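Rice cooker scorches the bottom layer on the Keep Warm setting
Posted by Ratree Rattanakul, January

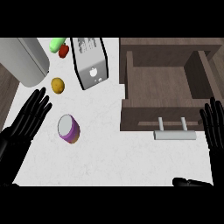

My Sinora rice cooker browns the bottom of the pot whenever I leave jasmine rice on Keep Warm for more than 2 hours. I rinse until the water is nearly clear and fill to the inside line. The cooker sits on a marble countertop, if that matters for heat loss. I have also tried half a small yellow potato on top of the rice, which a cousin swears by, and the crust was the same. Is this a bad thermostat or a bad habit?

Decha Pongsiri
Check the temperature before blaming the part. Put a probe in the middle of the rice after an hour on Keep Warm. Mine reads 78 C and the bottom stays white. If yours is much higher, the thermostat is suspect. If it is close, look at the underside of the inner pot and the plate it sits on. One dried grain between them tilts the pot – the sensor then reads low and the heater stays on. Unplug it, let it cool, wipe both surfaces and seat the pot with a small twist. Also fluff the rice 9 minutes after the switch trips, then close the lid again. Potato won't change anything at the bottom of the pot.

Digby Rakena
I had an Almont that did this. Got a different one.

Zeeshan Lodhi
Agree with Decha on the grain of rice. I would add that the fill line on some pots is set for short grain, so measure the water by cup instead. For anything past 2 hours I switch it off, refrigerate the rice and reheat portions with a spoonful of water – better texture, no crust.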